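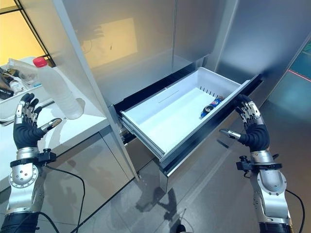
Freezer drawers: loading, frost and seals

A bottom freezer drawer holds cold air better than an upright compartment with a swinging door, but it is harder to keep in order. Items stack, and the lowest layer gets forgotten.

Loading

Freeze soups and sauces flat in bags, then stand the bags on edge like files. Put the date and contents on the top edge, where they can be read from above. Leave a gap of a finger's width below the rim. A bag that rides up will hold the drawer open slightly, and frost will form along the back within days.

Set the temperature to 0 °F. Check it with a separate thermometer placed between packages – the panel reading on many models is the set point only.

Frost

Scrape nothing with metal. Unplug the unit, move the food to a cooler, and lay towels along the bottom edge. A bowl of hot water in the drawer speeds things up. Dry the rails before restarting.

Seals

Close the drawer on a strip of paper and pull. If the strip slides out freely, clean the gasket with warm water and a little dish soap, then test again at each corner. A gasket that still fails after cleaning should be replaced. Order by model number, normally found on a label inside the cabinet.

Rails

Wipe the rails every 2 months. Use only the grease named in the manual, and very little of it. If the drawer closes unevenly, lift it out and reseat both sides.

Filed under: Kitchen, Cold storage
Mudetel Home Notes – 3,271 views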